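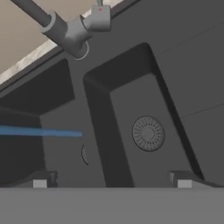

How long does a well take to recover after a full draw? At Batness, 70 minutes in May and longer by the end of summer.

Hatice Karakaya wrote both figures in the survey book and underlined the first. The pump had been drawing since dawn. The level stood 2 metres below the mark left by the Dresitz engineers, whose tables allowed for no such drop.

She lowered the tape again – same reading. The tables assumed gravel down to 100 metres. Her cores showed clay.

"Is it dry?" her uncle asked from the gate.

"It's slow."

"Your grandmother said it was slow."

She wrote that down too, with the initials, in the column for previous observations. Then she closed the valve, noted the time and sat on the wall to wait.
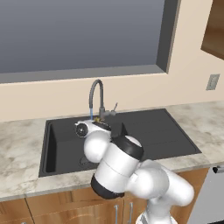

The second reading

The water came up in 64 minutes. Hatice checked the watch against the pump clock and found the clock six minutes slow. She corrected the entry for May, and the one before it, and started turning back through the book.

Last updated: May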